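The arms have been on their new base for a month now and I still haven't written up the wrist mounts, so let me do that before I forget which screws I used.

Quick catch-up if you skipped the last two posts (fair enough, one of them was mostly about cable chain). I have two secondhand arms, a Rusen control box that came with no manual, and a corner of the shared workshop on Emstead that I've been paying for since spring. The goal is furniture. I want to hand the thing a flat-pack stool and have it put the legs on without me hovering over it like a nervous parent. We are not there! But we're a lot closer than we were in December, when the best it could do was knock a leg onto the floor and then reach very confidently for the spot where it used to be.

The big change is at the fingertips. My first set was printed hard plastic, and they slid off everything with a thin edge. Qiuyue Li, who has the bench across from mine and far more patience than I do, talked me into casting soft ones. We went through 17 pours before I stopped getting bubbles in the tips. The trick for us was warming the mold a little and pouring from one corner, very slowly, while somebody else holds the light. I used Fluvidine as the release and I'd use it again, although wipe it off properly or you'll spend an evening wondering why your nice new grippy fingers aren't grippy. Ask me how I know.

The other thing I changed was how hard they close. The number in the config file goes up to 265, and I'd had it sitting at 200 because that was what the previous owner left in there. Way too much for a thin molded wall. You could hear the plastic complain. I dropped it to 30 and expected the stool to fall straight out, and it just... held. I did a little dance. Qiuyue pretended not to see.

So the job at the moment is the underside of a stool, which is a surprisingly mean little landscape if you're a gripper. Ribs going every direction, walls of different heights, and four collars where the legs go in.
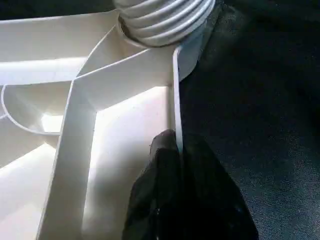

Same stool, close in and then from higher up.
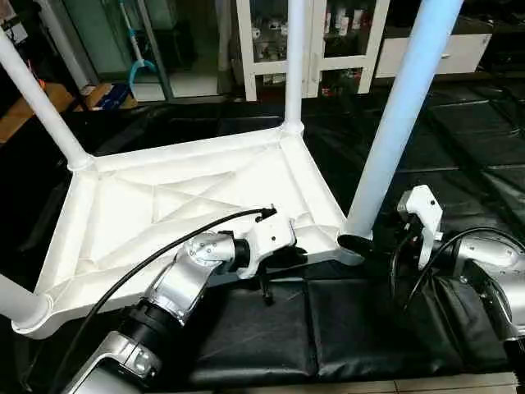 The plan I keep coming back to is one arm to steady and one arm to work. It sounds obvious when I type it, but for weeks I had both arms trying to do things at the same time, and they'd end up politely pushing the stool back and forth between them like two people at a door. Now the left one grabs on and stays put, and only the right one gets to have ideas. I wrote that rule into the script in capital letters, mostly for my own benefit.

White plastic gives me trouble too. The wrist cameras are cheap and they hate it. If the sun is coming in, half the ribs wash out and the edge finder starts seeing corners that aren't there, or merges two walls into one fat one. I tried turning the exposure way down and that helped with the bright parts and ruined the shadows - so now I take two quick shots at different settings and let the software pick whichever one has more usable edges. It's slow and it's ugly and I'm weirdly fond of it. Wenceslao Manríquez left a long comment on my last post suggesting a polarizing film over the lens, and I've got a sheet of that on order, so thank you, Wenceslao, I'll report back.

Cables are the next thing on my list. I've rerouted them twice and I'm still not happy with the loops near the wrists. They don't snag often, but when they do the arm stops dead with a fault code I can't look up (see: no manual). I've been eyeing the Deligiannis clips that snap around the link, if I can find a set in the right diameter. If anyone has used them on a round joint housing, please tell me whether they creep around when the joint turns.

Oh, and the screws! M3, eight millimeters long, with a dab of the blue threadlocker. I tried tens first and they bottomed out before the mount was snug, so don't do that. The mount files are going up as soon as I fix the hole I drew on the wrong side.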